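발표자 노트: 데스크톱 PC 분해·조립 작업의 단계 분할 학습
Skirnier 프로젝트 중간 발표, 2020년 12월 16일
발표: Sarita Semwal

슬라이드 1. 인사와 범위
인사는 짧게. 오늘은 방법과 10월 실험 결과만 다룬다고 말한다. Derkura 쪽 비전 모듈은 질문이 나오면 답한다.

슬라이드 2. 문제 설정
대상은 옆으로 눕힌 데스크톱 본체. 다루는 부품은 하드디스크, CPU, 메모리 모듈이다. 부품마다 필요한 힘과 허용 오차가 다르다. 하드디스크는 크고 잡기 쉽지만 베이에 맞추는 각도가 까다롭다. 메모리는 얇고, 끝까지 누르는 힘이 필요하다. CPU는 오차 허용이 가장 작다.

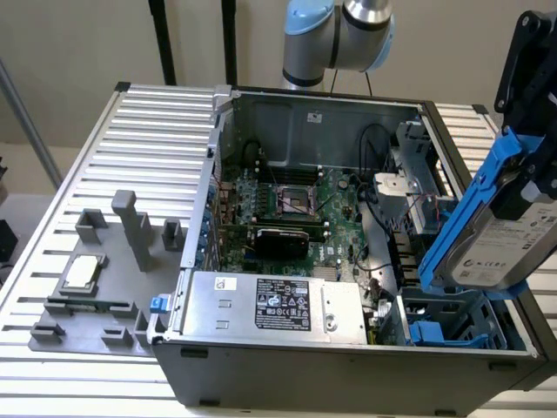 전체 작업을 정책 하나로 학습시키면 실패 원인을 찾기 어렵다. 앞 단계의 작은 위치 오차가 뒤로 넘어가면서 커진다. 우리는 작업을 7개 단계로 나누고 단계마다 시작 조건과 종료 조건을 따로 정의했다. 여기서 잠깐 멈추고 청중이 단계 표를 읽을 시간을 준다.

슬라이드 3. 작업 환경
부품 고정대는 3D 프린터로 출력했다. 부품별 자리가 정해져 있어 시작 자세의 편차가 줄어든다. 본체는 반복마다 조금씩 옮겨 놓았다. 고정대 설계 파일은 Surdu 저장소에 있다고 안내한다. 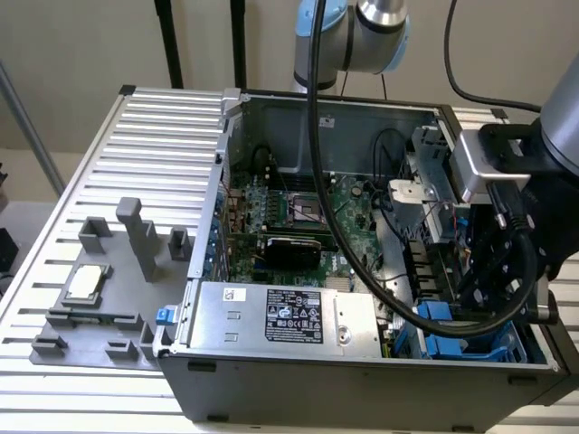 그림 2. 옆면 패널을 뗀 본체와 그 위의 그리퍼. 왼쪽 고정대에 CPU와 메모리 모듈이 놓여 있다.

슬라이드 4. 데이터와 학습
시연은 모두 200회. 그중 26회는 힘 센서 기록이 빠져 있어 학습에서 제외했다. 제외 기준을 묻는 사람이 많으니 먼저 말해 둘 것. 단계 경계는 사람이 직접 표시했고, 표시자 두 명의 결과가 다르면 늦은 쪽 시점을 썼다. 입력은 영상, 관절 각도, 손목 힘이다.

슬라이드 5. 단계 전환
이번 발표의 핵심이므로 천천히 말한다. 종료 조건을 영상만으로 판정하면 부품이 덜 들어간 상태를 완료로 보는 경우가 있었다. 손목 힘 값을 함께 쓰자 이런 오판이 줄었다. 효과는 메모리 삽입 단계에서 가장 컸고, 하드디스크 단계에서는 차이가 작았다.
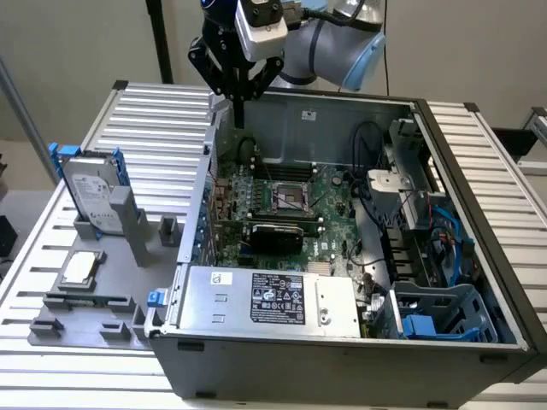

실패 사례도 숨기지 않고 말한다. 접근 단계에서는 케이블이 문제였다. 본체 안의 케이블 위치가 시연 때와 달라지면 경로가 흔들렸고, 재시도를 2회로 제한했을 때 복구하지 못한 경우가 남았다. 이 부분은 아직 해결하지 못했다.

슬라이드 6. 한계와 다음 작업
본체 기종을 바꾼 실험은 하지 않았다. 다른 기종으로 일반화된다는 표현은 쓰지 말 것. 다음에는 Dakville 실험실에서 같은 절차를 반복하고, 단계 경계를 자동으로 표시하는 방법을 비교한다.

질의응답
예상 질문: 단계 수를 정한 근거, 힘 센서 없이 가능한지, 학습 시간. 학습 시간은 예비 슬라이드에 표가 있다.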